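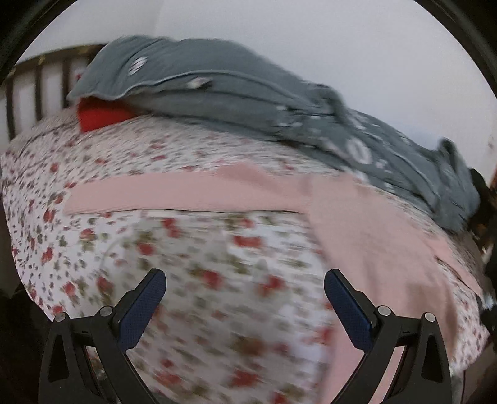
For most of September I believed that blurry video was my enemy. I had a rule about it, and the rule had a threshold, and the threshold had a config file all to itself. Any stretch of a demonstration where the picture smeared past a certain point got cut before training. It felt like hygiene, the way wiping down a counter before guests come feels like hygiene.

The task is putting clothes away, or the early part of it, where a garment is lying on a bed in whatever shape it landed and something has to pick it up by a sensible spot. The demonstrations come from people doing it with a hand-held gripper that has a camera on it, and the policy learns to get from the pictures to the motion. Our code for this is called Nallow. I didn't name it and I've stopped asking.

We had 141 demonstrations across a few bedrooms. After my filter ran, every one of them was still there in some form, but with bites taken out. I looked at the bites in a spreadsheet, approved of them, and trained.

The result was a policy that could hover beautifully. It would drift over a pair of jeans with great seriousness, line itself up, and then either stay where it was or lunge at the mattress. Out of 100 trials on the arm it got a proper hold on the garment 38 times, and I'm counting a few where it had a belt loop and not much else.

I blamed the sheets. This wasn't completely stupid. A small busy flower print covers everything in little high-contrast dots, and soft gray denim lying on top of it has fewer sharp edges than you'd like. I spent a week on color augmentation. I made flowers blue. I made denim orange. I went up to 41 grasps, which I reported at our group meeting in the tone of a man announcing rain.

Then I did the thing I should have done first and plotted where in each demonstration the cut frames were. They weren't scattered. People move a gripper slowly when they're thinking about where to go and fast once they've decided. So the filter had been deleting the deciding. What was left was a large collection of people thinking about laundry, and the policy had learned to think about laundry.

You can work this out on a napkin. I had several napkins available that week.

The fix had two parts. The first was to delete the filter, which took under a minute and hurt more than it should have. The second was to stop pretending a smeared frame and a sharp one say the same kind of thing. A smeared frame is poor evidence of where the cuff is, but it's decent evidence of which way the hand is going and how quickly. So we feed the policy a short history, four frames, along with the gripper's own motion estimate, and we add a small side head that has to predict the blur direction in the latest frame. That side head gets thrown away at run time. Its only job is to keep the encoder from treating streaks as noise.

I took the idea of the throwaway head from an internal write-up by the Belkadi project, down the hall, who were using something similar for pouring. They were very gracious about it. They also mentioned that they had told me about it in the spring.

Same 141 demonstrations, same arm, same bedding, 100 trials: 72 grasps. Without the side head but with the blurry frames put back, 63. So most of the gain came from not throwing away my own data, and the clever part is worth nine trials. I have been asked to put the clever part in the title anyway.

Some things it still can't do. Thin flat cloth is bad. If there's a smooth piece of fabric lying flush on the bed with no fold to pinch, the success rate drops to something I'm going to measure again before I type it anywhere. Overlapping garments are a coin toss, and it has a habit of going for whichever layer has the loudest worn patches or seams. Also, all of the beds so far are ones I could get to by bus from the Sturholm lab, so please don't read this as a claim about beds in general.

The Zurnby people have offered us time on their second arm, which is a different height from ours and has a slower wrist. I want to know if the motion history falls apart when the robot can't move at the speed the person did. My guess is that it does, a bit, and that resampling the history will get most of it back. I've set aside 15 demonstrations that haven't been near training for that, and I've deleted the config file so I can't be tempted to tidy them.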